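The Hours When the Town Does Its Washing

In Vornley the cheap electricity begins at 11 in the evening, and since April the whole street where I rent my rooms has moved its laundry to the night. I hear it through the walls. First the water runs in the pipes, then comes the long turning, and after that the spin, which makes the spoons in my drawer speak to each other.

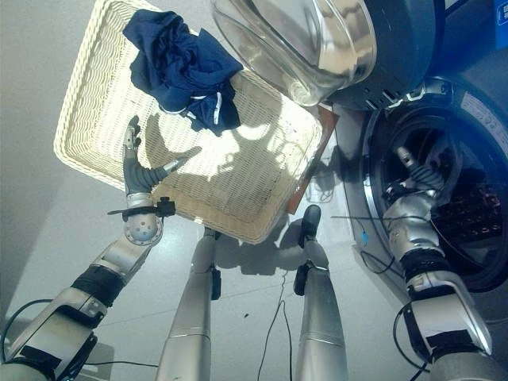 Words by Volkan Yazıcı
July 31, 2020

I come from a family where washing was a matter of the morning. My grandmother hung her sheets before breakfast, and a woman who hung them after lunch was discussed. So it was strange for me to learn that my neighbors now wash at midnight and hang their shirts in the kitchen, over chairs, with the window open.

The night price is 52 percent of the day price. Brenda Sowerby, who lives under me and has kept every bill for 11 years, showed me her papers on the stairs. "I saved 80 in the first quarter," she told me, "and I lost my sleep." She goes to bed at nine now and gets up again for the machine. Her sister in Merkitz, where the price is the same all day, thinks that she is mad.

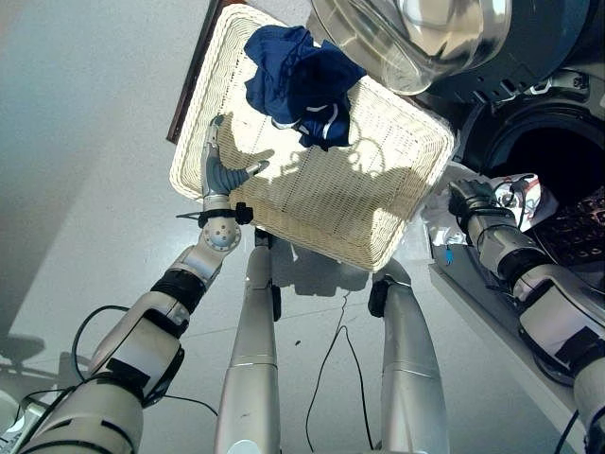 There are 361 homes on the night plan, and most of them are in old buildings with thin floors. The old house rule says silence after ten. It hangs in our entrance, behind glass, and I think it was written when people still boiled their linen on a stove. Some landlords want to keep it. Others have given up, and one of them, on Funari Street, puts his own towels in at half past eleven.

What interests me more is how people have changed their habits around the noise. A couple on the third floor plays cards until the cycle is finished. The baker at Sönmez — he starts work at two — says that he now meets lights in windows that were always dark, and he has begun to open his side door early for anyone who is waiting for the rinse. I went twice. The bread was too hot to cut, so we tore it and stood on the sidewalk with our slippers on.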